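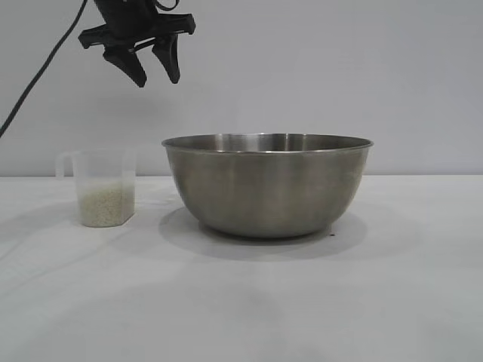
Hicham Amrani wants the gripper fingers checked every 100 pours from now on, and he said so before I'd even found my pen, so that's where these minutes start. His point was that by the time a finger feels sloppy by hand, the grip on the cup handle is already drifting. I agreed. Ilham Ramadan agreed too, but asked who's going to keep the count. (Me, apparently!)

Kisitz pouring cell, upkeep meeting, Tue 5 March
There: Hicham Amrani, Ilham Ramadan, me taking notes

Fingers. I had both black fingers off on the bench and the left one's screw was a good half turn loose. It's back on with fresh threadlocker. Ilham would like a spare pair on the shelf, and Fliselier quoted us 137 dollars plus shipping. Hicham thought that was steep, then remembered what we paid last time and said go ahead. I'll order them.

Cable. We spent way too long on this one. The cable run off to the left has plenty of slack, which I like, but Ilham is worried about it rubbing when the wrist turns past the bowl. We agreed to add one more clip up high and leave the slack alone. Hicham will do it with the power locked out – yes, even for one clip.

Tabletop. The white cloth stays. Spilled rice is easy to gather up from it and it keeps the steel bowl from skating. I asked that whoever changes it pulls it tight, because creases throw off the cup height and then I'm the one re-teaching the pick point. Ilham is marking the cup and bowl positions on the new cloth before it goes down.

Open position. Still set wider than it needs to be. We'll bring it in a little after the spares are fitted, not before, so we only do the setup once.

Test run. Ilham wants about 500 pours before we hand the cell back to Honholm. I'd have settled for fewer, but fine. MacPherson still has our good scale, and Hicham is going to ask for it back (nicely).

Left over for April: greasing the wrist, and the checklist, which still has the old finger part number on it.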